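"The planner should not believe the camera too much"

Trí Mai writes software that most people in his company never open. It sits between the recordings made at the table and the model that learns from them, and it decides which parts of a recording are good enough to keep. The tool is called Andier. When I visited him in September he had been working on it together with Baoshan Xu, and both of them wanted to talk mostly about time.

"Time is the thing I did not respect at the beginning," Mai told me. "I came from planning. In planning, you have a state, you search, you get a path. Somebody gives you the state. In this work I am the one who must give the state, and I have to say exactly at which moment it was true."

At Ekance, where the two share a room on the upper floor, the manipulation data is recorded with hand-held grippers. A person does the task with a gripper in each hand, and cameras follow the movement. The software must then recover where each gripper was, how far the fingers were open, and what the cameras saw at the same moment. If these streams are shifted even a little from each other, the model learns to close its fingers too early or too late.

Xu is responsible for this part. She described her first version with some embarrassment. It took the time stamps from each device and trusted them. "For a short recording it looked fine," she said. "Then we had a long one, and at the end the fingers were closing on air. The object was already up. I looked for the error in the tracking for 2 weeks. The tracking was good. The clocks were walking away from each other."

Now Andier estimates the drift for every recording, using a small movement which the operator makes at the start and again at the end. Both grippers are opened and closed quickly, and the program looks for the same event in the picture and in the width signal. I asked if the operators forget it. "Of course," said Xu. "Then the recording goes in the yellow list, and I check it by hand after lunch."

The yellow list was Mai's idea. Before that, a recording was either accepted or thrown away, and he found that too much was thrown away. He showed me a set of around 800 recordings which an older filter had refused. Many of them had only one bad part, usually a moment when a gripper was hidden and its position jumped. Andier cuts out this part, marks the border, and keeps the rest if the rest still makes a complete step of the task.

"What is a complete step, this we discussed for a long time," Mai said. "Baoshan wanted a rule from the finger width. I wanted a rule from the object. We use the fingers for now, because we can measure the fingers."

Clear plastic is the subject that makes both of them speak faster. A depth estimate on a transparent box often gives the distance of whatever is inside or behind it. The first planner Mai connected to the perception module tried to put a finger through the wall of a container, since according to the map there was no wall. His repair was simple. Where the perception module reports low confidence, the planner treats the whole region as occupied and makes the approach slower.

"It is a little bit ugly," he said. "The robot becomes shy in front of a glass. But I prefer shy."

Xu does not fully agree. In her opinion a planner which is always careful hides the mistakes of perception, and then they are not repaired. She keeps a second configuration without this protection and runs it only in simulation. Every morning it produces a report of all the walls it would have touched. She sends it to Mai before he has had his coffee.

The viewer is the part of Andier that visitors usually see first. It puts the head view and the gripper view side by side, with the finger width drawn as a line below them, and one slider moves everything.
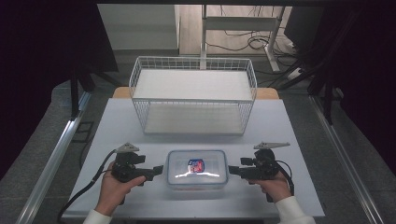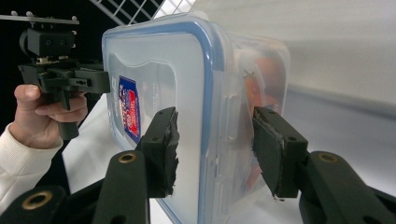 The same kind of container from both views: on the table between the grippers, and held in the fingers of one of them.

Reading time: 5 min

I asked Mai what he would build differently. He thought about it, then opened a file and showed me the format in which Andier stores its cuts. It was designed for one camera per gripper, and each new sensor has needed an extra field. "I would start from here," he said. "A list of streams, each with its own clock, and no stream is special. Now the head camera is special, and I pay for it each time."

A new format is planned under the name Kramer, and Xu has written the converter for the old recordings. It takes 15 minutes for a normal set. She would like it to be faster, but first she wants the yellow list to survive the conversion. At the moment the comments in it are lost, and some of those comments are the only explanation of why a cut was made.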